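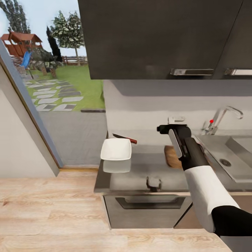
Plullel Regional Listening Chart: second progress report to the Zuten Music Fund

Period covered: February to July

Summary

Plullel publishes a monthly chart of the songs by regional artists that people in the Pastor district stream and request most. The fund is supporting the first year of the chart, the artist register behind it and a set of workshops on reading streaming data. At the end of July the chart had been published six times, the register held 387 artists against a year-end target of 400, and two of the four workshops had been delivered. The third workshop has been moved to September. Spending is under budget overall, with one line over. We are asking for one variation, set out near the end.

Artist register

Registration opened in February through an online form. To be listed, an artist or group must live in the district, or have lived there when the recording was made, and must have at least one track available on a streaming service. The second part of that rule caused more correspondence than anything else. Several older bands have recordings on cassette and CD that have never been put online, and some of them were well known locally. We have started a separate list for these acts so they can be contacted if the rule changes. They are not included in the figure above.

Country and folk make up the largest share of the register, followed by rock, hip-hop and electronic. Hip-hop is better represented than we expected in the application, mostly through solo artists recording at home. Choral groups and brass bands are poorly represented. Most have never released a recording commercially and don't see a reason to.

We removed duplicate entries in May. A number of artists had registered once under their own name and again under a project name. Where both names have releases we now keep one entry with two linked titles, and streams are counted separately for each title.

Streaming data

Listening figures are supplied by Drotik under the agreement attached to our first report. Drotik sends a file in the first week of each month. It gives plays by track and by postcode group, with anything under a minimum number of plays left out for privacy. The March file arrived late and used the old postcode groups, which put two towns in the wrong district. We held that chart back by nine days while it was corrected. Files since then have been on time.

The register is currently matched to 447 tracks in the Drotik data. Matching is still partly done by hand. Artist names that are also ordinary words are the main difficulty, and so are names shared with larger overseas acts. In April one of our local songwriters was placed at number two on the draft chart with plays that belonged to a singer of the same name in another country. It was picked up before publication, and each of the top twenty is now checked against the artist's own profile page before release.
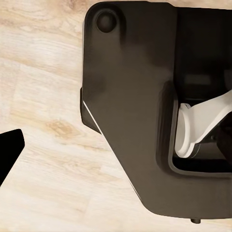
The other part of the chart comes from requests to the two community radio stations. Requests are logged by the presenter on a shared sheet, with the title, the artist and the time slot. The stations logged 194 eligible requests in the period. The numbers are small next to streaming, so requests are weighted, and the formula is published on the website beside each chart. Breakfast and the evening local music hour account for most of them. Overnight programs run from a computer and take no requests.

We have had two complaints about the weighting. Both argued that a group of friends ringing in could move a song up the chart. This is possible. From June we have counted only one request per caller per song per week, and the sheet has a column for the presenter to note repeat calls. The June and July charts didn't change much as a result, although one song dropped out of the top twenty.

What the charts show

Six months is a short run, and we would be careful about drawing too much from it. A few things have been steady, however. Songs released in the current year take up fewer than half the places in every chart so far. People go on listening to local recordings for a long time, and one country ballad that came out eleven years ago has been in the top five each month. Tracks tend to do well in the artist's own town first and often don't travel to the next one. The exception is dance music, which is spread fairly evenly across the district.

National playlists have a large effect when they happen. One duo was added to an editorial playlist in May and had four tracks in the following chart. By July they had one. We have decided not to cap the number of tracks per artist for now, and will look at it again after twelve months.

Website and publication

The chart page went live with the first chart and has been updated each month. Each entry links to the artist's register page, where they can add a short biography, a photo and upcoming shows. Uptake of the show listings has been slow, and many pages list gigs that have already happened. Past shows now disappear from the page automatically the day after.

The local paper prints the top ten in its entertainment pages. The paper asked for a version short enough to fit one column, so long titles are trimmed. Artists have been told to expect this.

Workshops

The first workshop covered how streaming figures are collected and what artists can see in their own accounts. The second covered metadata: spelling names consistently, crediting co-writers, and registering songs so that royalties can be paid. The second was the more useful of the two judging by the feedback forms, and several people stayed behind to fix errors in their releases on the spot. Slow internet at the hall was the most common complaint at both.

The third workshop, on releasing a first single, was planned for July. The hall was closed for roof repairs and the other suitable venue was booked out. It will now be held in September. The fourth stays in October.

Budget

Presenter fees, printing and web hosting are within budget. Data matching is over budget because of the hand checking described earlier. The overspend is covered for this period by the unspent amount for the third workshop, but that money will be needed in September. A full statement against each budget line is attached.

Variation requested

We ask the fund to approve moving the unspent part of the travel line to data matching. Travel costs have been lower than planned because station staff have been able to meet online. The total grant would not change.

Next period

The seventh chart is due in the last week of August. We expect to reach 400 registered artists before the October workshop. Other work to be done includes the following.

Ask Drotik whether artist identification codes can be included in the monthly file, which would cut down the hand matching.

Contact the brass bands and choirs about making a first recording available online.

Prepare a short paper on whether older recordings that aren't on streaming services could appear in a yearly list based on radio requests alone.

Agree on dates with both stations for the end-of-year countdown. One station would like to broadcast it in December and the other prefers January, when it has more free airtime.

The final report will be sent once the twelfth chart has been published.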